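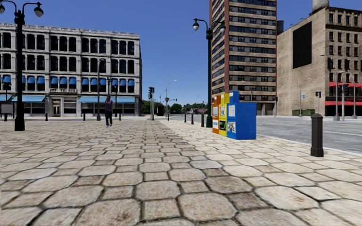 Thread: Gisham reissue, chapter 7 and the missing letter

pshiao_reads
Finished the new Votent edition of Gisham last night. In my old library copy, chapter 7 ends with Engelhardt reading his sister's letter in full. In the reissue he folds it and puts it in his coat, and the text never gives the contents. Is this a misprint or a revision?

marjan.s
Revision. The copyright page says "text revised by the author." The letter ran to 34 lines in the first printing. Two other cuts that I found: the ferry timetable in chapter 3 and most of the customs hearing.

quillback
The hearing cut is fine. It repeated testimony we already had from the dock clerk.

The letter is a bad cut. It is the only place where the sister speaks for herself. Without it, his decision to leave the mill in chapter 9 has no stated cause.

L_Jara
Disagree. The cause is on page 88 of the reissue, in the argument with the foreman. The letter gave the same information two chapters earlier and killed the suspense. I teach this book to ninth graders and most of them skimmed it.

quillback
Page 88 gives his reason for quitting the mill. It doesn't explain why he goes north instead of home. Those are separate decisions.

L_Jara
Fair on the second point. I still think a reader can infer it from the train ticket.

marjan.s
The ticket is bought before the letter arrives in the first printing and after it in the reissue. The order changed, so the inference changes too. Check the opening of chapter 8.

pshiao_reads
Checked. You're right, the ticket scene was moved. That also breaks the line in chapter 11 where he says he "had the fare paid before she ever wrote." It's still in the reissue.

quillback
So there's a continuity error on top of it. Has anyone written to Votent?

kamingshih
I did in February, about a different error (the mill owner's first name changes in chapter 12). They replied that corrections go into the next printing. No date given.

For new readers I'd suggest the first printing if you can get it. The Arkotum paperback has the same text as the first hardcover and the type is larger.

L_Jara
For a classroom I'd stay with the reissue. It's 100 pages shorter.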